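Progress report to the Nair Fund, second period
Thursday, November 6, 2025

**Project:** Repair and reopening of the Histham reading room
**Prepared by:** Project office, Hasby Library Service

## Where we are

The roof work is finished. The contractor, Telletti, took down the scaffolding at the end of August and we have had no leaks since, including during the two heavy storms last month. The inside walls on the north side were left to dry before plastering – this cost us some time, but the plasterer would not guarantee the work otherwise.

The new floor is down in the main room. The back room still has the old boards. We had planned to do both together, but the joists at the back turned out worse than the survey said and need to be replaced first. Telletti has priced this and we have accepted the price. It comes out of contingency and we are not asking for more money.

## Books and shelving

Almost 600 books were in storage at Hasby while the roof was open. All of them have been checked for damp. We withdrew 15, mostly large-print novels from the bottom shelves, and the rest are fit to go back. The local history pamphlets came through well and will be boxed by parish instead of by date, which is what readers asked for in the survey.

Shelving for the main room is on site and partly put up. The children's shelves are late. The supplier has given us a new delivery week and we have asked for it in writing.

## Spending

Spending is within the agreed budget for building work. We are under on furniture, only because the children's shelves have not been invoiced. Heating is the one line we are watching. The boiler passed its inspection but the valves in the back room did not, and we expect a quote shortly.

## Use of the temporary room

The temporary room in Hasby stays open until the move. It had 200 visits in its best month, and the homework sessions are the busiest part of the week. 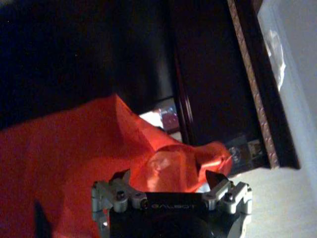

Signs and labels are the main job left before the move. Shelf labels for the adult section are printed, and the children's section will follow once we know the final shelf widths. We want plain capitals in one color that stand out clearly from the background, much like the light gray GALBOT lettering on its black housing, and large enough to read from the end of an aisle. The door sign needs separate approval and the form has gone in.

## Next period

- Replace the back room joists and lay the floor
- Fit the heating valves
- Put up the children's shelves
- Move the books from Hasby to Histham
- Agree on opening hours – the current draft has 2 late evenings a week

We will send the updated spending sheet with the next claim.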